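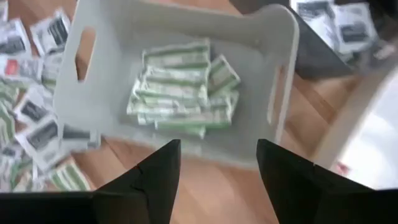 그룰리도라(Grulidora) 구술 채록 중간보고, 가파리(Ghaffari) 기금 앞. 수신 지베 판 론(Siebe Van Loon) 담당관님. 이번 기간은 채록 자체는 잘 굴러갔고 녹취 풀기가 밀렸습니다. 먼저 결론부터 적으면, 플래들리(Fladley) 나루 쪽 옛 뱃사람들과 선착장 가게 하시던 분들 구술은 목표한 92건을 다 녹음했고, 글로 옮겨서 본인 확인까지 마친 건 그보다 한참 적습니다. 사유와 대책은 아래에. 녹음실 정리도 조금 했습니다. 자잘한 물건은 양옆에 손잡이 구멍 뚫린 밝은 회색 플라스틱 바구니에 담기로 했고, 초록색 흰색 섞인 납작한 낱개 포장들도 바구니 안쪽에 쌓아 두었습니다. 구입비는 잡비 항목, 금액이 작아 따로 표 안 만들었습니다. 필요하시면 영수증 보내드리겠습니다.

지난 보고 이후 바뀐 것

면담 장소를 옮겼습니다. 전에 쓰던 선착장 2층은 계단이 가팔라서 무릎 안 좋으신 분들이 한 번 오시고는 다음 약속을 미루셨습니다. 지금은 옛 매표소 옆 1층 방. 바깥 소음이 좀 들어옵니다. 오후에 화물차가 지나가면 녹음에 그대로 들어가고, 로야 탈레비(Roya Talebi)가 녹취할 때마다 그 대목을 표시해 둡니다. 창문에 두꺼운 천을 대봤는데 저음은 못 막네요. 그래도 2층으로 돌아갈 생각은 없습니다. 오시는 분이 편한 쪽이 먼저라고 봅니다.

면담 시간도 오전으로 당겼습니다. 오후 약속은 깨지는 일이 잦았고, 오전 10시 시작으로 고정하고부터는 취소가 확 줄었습니다. 다만 토요일에만 시간이 되는 자녀분이 모시고 오는 경우가 있어 토요일은 예외로 종일 열어둡니다. 이 때문에 마흐사 모라디(Mahsa Moradi)의 근무가 늘었고 대체휴무로 정리 중. 인건비 총액은 그대로입니다.

질문지 개정. 첫 판은 연도 묻는 질문이 너무 많았습니다. "몇 년도에 배를 처음 타셨습니까" 하면 대부분 멈칫하시고, 틀릴까 봐 말씀을 줄이십니다. 새 판은 연도 대신 배 이름, 선장 이름, 그때 살던 집을 여쭙습니다. 연도는 나중에 저희가 운항 기록과 맞춥니다. 이렇게 바꾸고 나서 면담 길이가 눈에 띄게 길어졌고 내용도 훨씬 좋습니다. 길어진 만큼 녹취 분량이 늘었다는 게 문제이고, 뒤에 나오는 지연의 절반은 여기서 나왔습니다.

채록 내용 가운데 말씀드릴 만한 것

안개 신호. 종을 치던 시절과 나팔로 바뀐 시절 얘기가 여러 분한테서 나왔는데 서로 안 맞습니다. 종이 먼저라는 건 다 같은데, 언제까지 쳤는지, 누가 쳤는지가 갈립니다. 한 분은 매표원이 쳤다고 하시고 한 분은 가게집 아이들이 돌아가며 쳤다고 하십니다. 후자 쪽 말씀하신 분이 바로 그 가게집 따님이라 무게가 있긴 합니다만, 판정은 안 하고 둘 다 싣습니다. 각주에 서로 참조만 달아둡니다.

요금 외상 장부. 뱃삯을 외상으로 달아두고 추수 뒤에 갚던 관행이 있었다는 건 문헌에 한 줄 나오는 정도였습니다. 이번에 장부를 실제로 적던 분을 만났습니다. 이름 대신 집 모양을 그려 넣었다고 하십니다. 글 모르는 손님도 자기 줄을 알아보라고. 굴뚝이 둘인 집, 앞에 나무 있는 집, 이런 식으로. 장부 실물은 홍수 때 없어졌다고 하시는데, 조카 댁에 한 권 남았을지 모른다고 하셔서 연락처 받아 두었습니다. 아직 회신 없음. 다음 보고 때 다시 적겠습니다.

음식 얘기는 예상 밖으로 많이 나왔습니다. 배 위에서 뭘 끓여 먹었는지, 기관실 열로 감자를 어떻게 익혔는지. 원래 주제어 목록에 없어서 급히 항목을 추가했습니다. 미리암 뤼티(Mirjam Lüthi)는 이걸로 소책자 한 권이 된다고 하는데 저는 아직 반대입니다. 본편부터 끝내야 하고요. 예산도 없습니다. 다만 자료는 따로 묶어 두고 있으니 나중에 별건으로 신청드릴 수도 있습니다.

겨울 운항 중단기에 뱃사람들이 뭘 하고 지냈는지도 꽤 모였습니다. 그물 손질, 얼음 나르기, 먼 친척 집 가서 일 돕기. 여자분들 말씀이 남자분들 말씀과 많이 다릅니다. 남자분들은 겨울엔 놀았다고 하시고 여자분들은 겨울이 제일 바빴다고 하십니다. 부부를 같이 모신 면담이 한 건 있었는데 여기서 의견이 크게 갈려서 녹음이 길어졌습니다. 두 분 다 그대로 실어도 된다고 하셨음.

나룻말. 물살이나 바람을 부르던 말들이 있고, 표준어에 맞는 말이 없는 것이 많습니다. 뜻풀이를 저희 마음대로 붙이지 않고 말씀하신 분의 설명을 그대로 옮겨 적는 방식으로 합니다. 같은 낱말을 상류 쪽 분과 하류 쪽 분이 다르게 쓰는 경우도 있어서 지역 표시를 넣습니다. 발음은 녹음 구간을 바로 들을수 있게 연결할 계획인데 기술적으로는 아직 시험 중입니다.

녹취와 교열. 밀린 이유

첫째, 위에 쓴 대로 면담이 길어졌습니다. 둘째, 직네스(Zikness) 자동 받아쓰기를 초벌로 쓰려던 계획이 잘 안 됐습니다. 표준말로 하시는 대목은 쓸 만합니다. 그런데 옛말, 배 부품 이름, 웃으면서 하시는 말, 두 분이 겹쳐 말하는 대목은 거의 다 다시 써야 합니다. 로야 말로는 고치는 것보다 처음부터 치는 게 빠른 건도 많다고 합니다. 그래서 지금은 건별로 앞부분만 돌려보고 결과가 괜찮으면 계속 쓰고, 아니면 손으로 갑니다. 사용권은 이미 결제한 것이라 기간 만료까지는 유지하고 갱신은 안 할 생각입니다. 혹시 재단에서 다른 의견 있으시면 알려주세요.

셋째는 확인 절차. 글로 옮긴 것을 본인께 읽어드리고 고칠 곳을 받는데, 이게 전화로 안 됩니다. 처음엔 전화로 해보려 했습니다. 귀가 어두우신 분도 있고, 전화로는 다 괜찮다고만 하십니다. 직접 찾아뵙고 소리 내어 읽어드리면 그제야 "그 대목은 빼자", "그 사람 이름은 쓰지 마라" 말씀이 나옵니다. 그러니 시간이 듭니다. 줄일 수 없는 시간이라고 생각합니다. 동의서 서명만 받고 넘어가는 방식은 저희는 안 하겠습니다.

현재까지 교열 마친 원고는 600쪽입니다. 행간 넓은 판형 기준이라 책으로 앉히면 줄어듭니다. 확인까지 끝난 것과 교열만 끝난 것이 섞여 있고, 구분 목록은 마흐사가 갖고 있습니다. 목록 형식이 중간에 바뀌어서 지금 맞추는 중. 다음 주에 별도로 보내겠슴니다.

동의와 권리

공개 범위를 단계로 나눠 받고 있습니다. 전부 공개, 이름 가리고 공개, 가족만, 본인 사후에 공개. 예상보다 마지막 것을 고르시는 분이 계셔서, 그 경우 누가 사망 사실을 확인하고 누가 공개를 결정하는지 규정이 필요해졌습니다. 마흐사가 초안을 썼고 재단 법무 쪽 검토를 부탁드리고 싶습니다. 급합니다. 이게 없으면 해당 녹음은 보관함에 넣지도 못하고 저희 디스크에만 있습니다.

중도 철회가 한 건 있었습니다. 이유는 여쭙지 않았고, 녹음과 원고 모두 삭제했고, 삭제 확인서 드렸습니다. 위에 적은 녹음 건수에서는 이미 뺐습니다.

사진 자료도 들어오고 있습니다. 면담 오실 때 앨범을 들고 오시는 분이 많습니다. 원본은 받지 않고 그 자리에서 스캔해서 돌려드립니다. 지금까지 스캔 400장. 날짜와 인물이 확인된 것은 일부이고 나머지는 미상으로 둡니다. 한 장 두고 다른 분들께 보여드리면 이름이 더 나오는데, 이것도 사진 주인 허락을 먼저 받고 합니다. 허락 없이 돌려 보여드린 일이 초기에 있었고 그 건은 사과드리고 정리했습니다. 제 잘못이었습니다.

보관과 백업

원본 녹음은 두 군데에 나눠 둡니다. 하나는 사무실, 하나는 미리암이 관리하는 바깥 보관소. 지난번 보고에서 지적하신 파일 이름 문제는 고쳤습니다. 이름과 생일이 파일명에 들어가 있던 것을 전부 일련번호로 바꿨고, 대조표는 따로 잠가 둡니다. 바꾸는 과정에서 번호가 겹친 파일이 나와 한나절 날렸습니다. 잃은 녹음은 없습니다. 미리암이 하나하나 들어보고 확인했습니다.

복구 시험은 한 번 했습니다. 바깥 보관소 사본으로 전체를 되살려 봤고 다 열렸습니다. 오래 걸리긴 했는데 그건 회선 탓이라 당장 어떻게 못 합니다. 다음 시험은 12월에.

예산

인건비는 계획대로. 출장비는 남습니다. 면담은 오시는 분이 많아 출장이 줄었고 대신 확인 방문이 늘었는데, 확인 방문은 가까운 곳부터 해서 교통비가 적게 나갔습니다. 먼 곳이 남아 있으니 하반기에는 는다고 보셔야 합니다. 장비비는 다 썼습니다. 마이크 하나가 고장나서 수리하느니 새로 샀고, 그 차액을 잡비에서 메웠습니다. 항목 간 전용이라 사전 승인을 받았어야 하는데 면담 일정 때문에 먼저 샀습니다. 사후 승인 부탁드립니다. 견적서와 영수증은 첨부에 있습니다.

녹취 인력을 한 사람 더 쓰고 싶습니다. 새 예산을 달라는 말씀은 아니고, 출장비 남는 부분과 직네스 갱신 안 하는 부분을 돌려서 시간제로 쓰겠다는 것입니다. 나룻말을 알아듣는 사람이어야 해서 아무나 되는 일이 아닙니다. 생각해둔 분이 있고, 어릴 때 강가에서 자란 분이라 시험 삼아 짧은 구간 하나 맡겨봤더니 로야가 못 알아들은 낱말을 바로 잡아냈습니다. 승인 나면 바로 시작 가능.

남은 일

확인 방문이 제일 큽니다. 연세 많으신 분부터 순서를 정했고, 몸이 안 좋으신 분은 앞당깁니다. 그다음이 주제어 붙이기. 이건 교열 끝난 원고부터 미리암이 시작했고, 주제어 목록은 음식과 겨울 항목을 넣은 개정판으로 갑니다. 지명 표기도 손봐야 합니다. 같은 여울을 세 가지로 부르는 경우가 있는데 하나로 통일하지 않고 전부 살리되 찾아보기에서 묶습니다.

동네 청취회를 한 번 하려고 합니다. 전부 공개에 동의하신 녹음 중에서 짧은 대목을 골라 말씀하신 분들과 가족분들 앞에서 같이 듣는 자리. 장소는 매표소 옆방이 좁아서 학교 쪽에 물어보는 중이고 답을 기다립니다. 재단에서도 오시면 좋겠습니다. 축사 이런 건 없습니다. 그냥 듣고 차 마시고 끝.

누리집은 뼈대만 있습니다. 검색이 느리고, 글자가 작다는 의견을 받았습니다. 글자부터 키웠습니다. 검색은 외주 쪽 일정이 밀려 다음 기간으로 넘어갑니다. 공개 일정을 지금 약속드리기는 어렵습니다. 앞의 사후 공개 규정이 정해져야 권한 설정을 할 수 있고, 그게 되야 나머지가 따라옵니다.

재단에 부탁드리는 것 모아서

사후 공개 규정 초안 법무 검토. 마이크 구입 건 사후 승인. 출장비와 사용권 잔액을 시간제 녹취 인건비로 돌리는 것 승인. 그리고 녹취 완료 기한을 한 분기 늦추는 것. 마지막 것은 죄송하지만 꼭 필요합니다. 최종 원고 기한은 그대로 두셔도 됩니다. 주제어 작업을 녹취와 나란히 돌리면 맞출 수 있다고 봅니다. 로야와 미리암 둘 다 같은 의견이고, 일정표는 둘이 다시 짜서 첨부 끝에 붙였습니다.

첨부: 지출 내역, 마이크 견적서와 영수증, 개정 질문지, 동의서 양식, 사후 공개 규정 초안, 수정 일정표. 교열 구분 목록은 위에 쓴 대로 따로 갑니다. 질문은 저한테 바로 주시면 됩니다. 오전엔 면담 중이라 전화를 못 받으니 메일이 빠릅니다.

야사만 아미니(Yasaman Amini) 드림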